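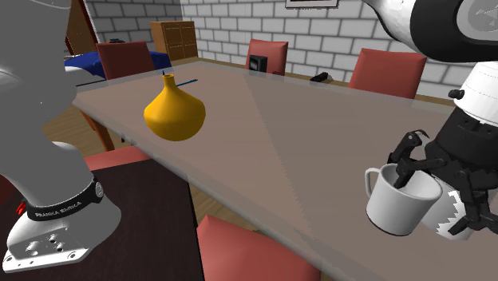
Who still buys the record? Local bands and merch tables in Vitisby

Project report, Popular Music module
Consolacion Galang and Henrik Wiegand
Handed in 01/03/2018

14 shares | 3 comments

What we wanted to know: do people at small gigs still pay for music, or do they just stream it later. Our guess going in was streaming, by miles. Wrong, mostly.

Method. Went to gigs at two venues, Cabrera (the upstairs room, not the bar) and the Welness hall. Short paper form, given out between the support and the main act. 41 forms back that we could read. A few more were soaked in beer and had to go in the bin. Also talked to three bands after their sets, notes only, the recorder was useless with the PA still on.

Results. More than half of the forms said the person had bought something from a band in the last year. Tapes did better than we thought. CDs mostly older people, though not all. T-shirts beat everything and the bands said the same, one drummer told us the shirts pay for the van and the songs pay for nothing.

Streaming: Prilar (four-piece, sort of surf, sort of punk) let us see their numbers. Their best song had 3,312 plays since August. They wouldn't say what it earned but the singer laughed and bought one packet of crisps to show us. They sold out of tapes the same night.

Why people buy. Commonest answer was wanting the band to have the money. Next was wanting something from the night itself, a souvenir basicly. Hardly anyone wrote sound quality. Two people admitted they don't own anything to play a tape on.

Problems. Small sample, all guitar bands, no rap or dance nights at all, and we should of asked ages properly instead of under or over 30. People hanging round the merch table were also easier to catch with a form, so that pushes the figures up. Henrik thinks by a lot, Consolacion less so. Not settled.

If we did it again: one dance night at least, and pencils on string. We lost nearly all the pens at Cabrera.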